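Equipment Plan and Budget for a Block-Pushing Work Cell
Student Project Report
July 30, 2018

1. Purpose

This report sets out what the project group proposes to buy for the second phase of the block-pushing project, what it proposes to make in the workshop, and what it can borrow. The first phase ended with a controller that moves blocks in simulation. The second phase moves to hardware. Orders have to be placed before the end of August or the delivery dates run into the test period.

2. Budget

The department allowance for the phase is $2,530. The robot arm, its controller and the perforated table belong to the Stikcombe lab and are not charged to us. Everything mounted on the arm or laid on the table is our own cost.

The amount is split as follows:
Camera, lens and mount: $900
Computer upgrade (graphics card and memory): $756
Tooling, work surface, blocks, spares and shipping: $874

The third line is the least certain. It is made up of many small items, and shipping was quoted on only half of them.

3. Suppliers

Quotes were requested from Gever and Brakora for the camera. Both offered a unit that meets the resolution requirement. Gever was cheaper on the camera alone but charges separately for the cable and the mounting plate, and with those added the difference is small. Brakora gives a longer return period. We recommend Brakora – the lens choice has not been tested at our working distance and may have to be changed.

The computer parts come from Dwivedi, which already has an account with the department. No second quote is needed below $1,000.

4. End effector

A gripper was considered in the proposal and dropped. The task is pushing only, and the cheapest gripper that fits the flange would have used up the whole tooling line. A plain cylindrical rod held in a clamp does the job. The rod can be cut from stock, and a bent one is replaced in minutes. We budget for 2 spare rods and one spare clamp. The clamp is the part with the longer lead time, so it should be ordered first.

Rod length matters more than we expected. If it is too short, the wrist comes down close to the taller blocks and hides them from the camera. If it is too long, it flexes at the tip.

5. Work surface and blocks
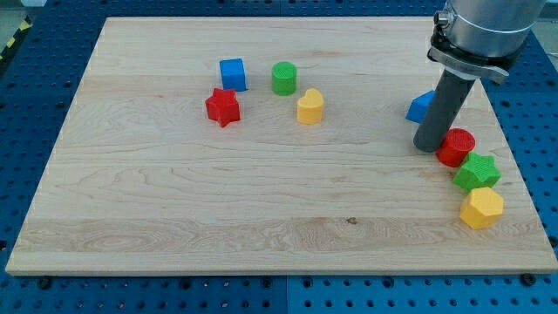 The surface has to be flat, light in color and replaceable. Maple was chosen over a painted sheet, where scratches would show up as false edges in the color segmentation. The cost is higher, but one board should last the phase. A second board is not in the budget.

The block set uses four colors – red, green, blue and yellow – with different shapes within each color, so that color alone does not identify a block. Blocks will be plastic. Spares are to be ordered with the first set so that the shades match.

6. Open items

Shipping cost for the clamp.
Lens focal length, to be confirmed once the camera height is fixed.
Storage space for the board between lab sessions.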